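Skuketden forum > Kit and services > Vondix PC strip/build package - worth it?

benchrat34
Anyone here had the Vondix arm package on trial? Arm, gripper, fixture tray, and they teach it your case models. Quote is 700 a month, 15 month minimum. We do refurb towers, 200 on a good week. Tempted but the minimum term worries me.

Leena Oksanen
Had it since April. Drives and RAM fine. Cables - no. You still want a person for those. Support is decent, they ring back.

tuppence
700 a month for something that can't unplug a cable?? Get a Saturday lad.

Leena Oksanen
Saturday lad bent pins on two boards in one morning. Not saying it's cheap.

zurnell_fan
Look at Zurnell first. No minimum term and you can make your own trays. Slower to teach though, took me all of Tuesday to get one case in.

benchrat34
Own trays is a big plus. What do Vondix charge for an extra one?

Leena Oksanen
Didn't ask, ours came with the package. Ask before you sign, I shoud have. Job we run most is parts swap with the case on its side, lid off. CPU, memory and hard disk each get a place on the tray, arm works between the two.

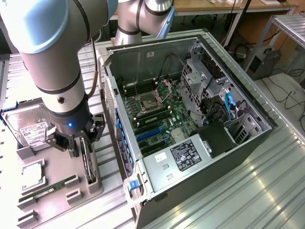
Anayeli Lozano: the tray is my problem with all of these. Soon as a supplier sends you a different mix of machines you're paying for new pockets. Chow quoted us a flat fee for changes, might be worth a call.

tuppence
So more money again. Lovely

Leena Oksanen
Depends on your mix. Ours is nearly all the same tower so it hasnt come up.

benchrat34
Ours is all sorts - schools mostly, offices. Will ring Chow tomorrow and ask Vondix for a shorter term.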